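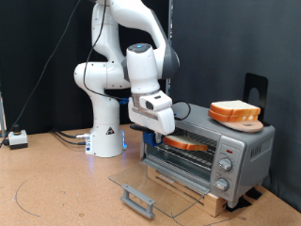
The small oven gets its counter back

Toast, mostly. Ask Chaltu Araya what she cooks in her countertop oven and that's the answer, then a pause, then a long list. Cheese on anything. Half a baked potato. Last night's flatbread, brought back with a splash of water.

She runs the Monday lunch table at Zaltgate, a kitchen two doors up from the old Stonotia bakery, and she hasn't lit the big oven since August. "It takes an age and heats the whole room. For one slice?"

Her rules are short. Bread flat on the wire rack, no tray under it. White loaf, cut thick. Door shut, 2 minutes, turn, 2 more – and stay put, becuase the back corner always catches first. Crumbs out every night. A toaster oven with old crumbs in it smells like a bonfire by Thursday.

Height matters too. Hers sits up on a block, so the door drops open without hitting the worktop and there's room for a cloth underneath. Cost her 27 pence at a jumble sale, that block. Best thing in the kitchen, she says.

Butter goes on while its still too hot to hold. Salt after. Then the next slice in, and someone already asking for it.

Lunch at Zaltgate is from noon, Mondays only. Bring your own jam.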